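Comunidad Dretar » Casa y orden » Textiles y bolsos

¿Cómo guardáis los bolsos de tela acolchada para que no se queden con la marca del doblez?

Pregunta de marisol_b · 401 visitas · 3 respuestas

Hola a todos, a ver si alguien me echa una mano porque estoy con el cambio de armario y me he atascado en una tontería. Tengo unos cuantos bolsos de tela, de esos blanditos y acolchados con asa fina, que uso sobre todo en verano y para los viajes cortos. Los compré en distintos sitios, dos en Lemitz y el resto en mercadillos, y la verdad es que me encantan porque no pesan nada y cabe media casa dentro.

El problema es que cuando los guardo doblados por la mitad, al sacarlos meses después tienen una raya en medio que no se va ni rezando. El relleno se queda aplastado justo ahí y el bolso ya no cae bien, se vence siempre por el mismo sitio. El año pasado probé a enrollarlos y fue casi peor, salieron como churros. Y colgados no puedo, que el armario del pasillo es minúsculo y además las asas se me dieron de sí una barbaridad.

Tengo una caja de esas bajas de debajo de la cama, 20 centímetros de alto, y ahí tendrían que caber todos. ¿Los pongo planos? ¿Los relleno con algo? ¿Y la plancha, se puede o me cargo el estampado? Uno de ellos es de colorines y no quiero disgustos.

Gracias de antemano, y perdón por el rollo.

Respuesta de Kerstin Magnusson · marcada como útil por la autora

¡Hola, Marisol! Me pasaba exactamente lo mismo y después de mucho trastear he dado con un apaño que me funciona bastante bien, te lo cuento por pasos aunque me voy a enrollar, aviso.

Lo primero, vacíalos de verdad. Yo siempre encuentro horquillas, tickets y algún caramelo pegado en la costura del fondo, y eso en seis meses de caja deja mancha. Les doy la vuelta entera, los sacudo por la ventana y les paso un cepillo de ropa por dentro. Si hace falta lavarlos los lavo a mano con agua fría y poquito jabón, y luego a secar sin prisas, que el relleno tarda muchísimo más que la tela de fuera. Una vez guardé uno creyendo que estaba seco y no te quiero contar el olor en diciembre.

Lo segundo es el doblez. No lo hagas en dos mitades iguales! Yo doblo en tercios y muy flojo, y dentro de cada pliegue meto un rulo hecho con una camiseta vieja o con una toalla de manos, de manera que la tela hace curva y no arista. El rulo tiene que ser gordito, como tu muñeca más o menos, si es finito no hace nada. Las asas van por dentro, sin nudos y sin cruzarlas por encima del acolchado, porque la cinta también deja su marca (y esa es más fea que la otra, te lo digo por experiencia).

Esto lo hago encima de la cama, con una manta suave puesta debajo. En la mesa del comedor me resbalaban y acababa dándole tirones a la tela, mientras que sobre la manta se quedan quietos y puedes ir acomodando el pliegue con calma.
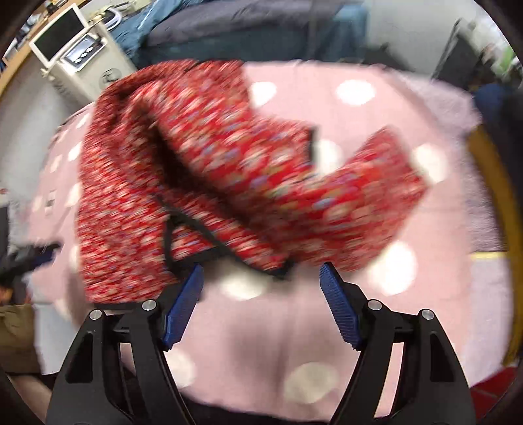 Luego van a la caja, los más rígidos abajo y los blanditos encima, y entre capa y capa un pañuelo de algodón o una funda de almohada. Plástico no, que no transpira. Y no aprietes la tapa: si hay que sentarse encima para cerrar es que sobra un bolso — en mi caso sobraban dos, que acabaron en casa de mi hermana.

Con la plancha yo iría con mucho cuidado. Del revés, con un trapo de algodón húmedo en medio y tibia, y solo si la etiqueta te deja. Para levantar el relleno me va mejor colgarlo un rato en el baño mientras me ducho y después darle golpecitos con la palma de la mano, como si fuera un cojín. El de colorines pruébalo antes en una esquinita por dentro.

Ya me dirás qué tal!

Respuesta de Radka Kos

Yo uso fundas de tela Jasińska con cremallera, una por bolso, y los meto de pie en la balda como si fueran libros. Rellenos con papel de seda blanco. Con papel de periódico ni se te ocurra, que me quedó un forro crema hecho un cuadro.

Lo que dice Kerstin de los tercios está bien, pero a mí en una caja tan baja no me convence lo de los rulos, pierdes mucho sitio. Si tienes una balda libre, aunque sea arriba del todo, de pie van mejor. Y cada dos o tres meses los saco y les cambio el doblez de lugar, es un minuto.

Respuesta de pepe73

bolsas al vacio y listo, cabe todo

Comentario de Radka Kos a pepe73

Con acolchado no, por favor, que el relleno se queda como una galleta y luego no hay quien lo levante. Para edredones todavía, pero para esto no.

Comentario de marisol_b

¡Mil gracias a las dos! He hecho lo de los tercios con toallas de manos y me han cabido casi todos en la caja, el único que se resiste es uno grande de Wirnell que tiene la base dura y ese se va a la balda de pie como dice Radka. Lo del vapor de la ducha lo pruebo mañana con el que tiene la raya peor. Pepe, lo tuyo me lo guardo para las mantas ;)

Temas relacionados: cómo quitar bolitas a una manta suave · lavar asas de cinta · cajas bajo cama que no cojan polvo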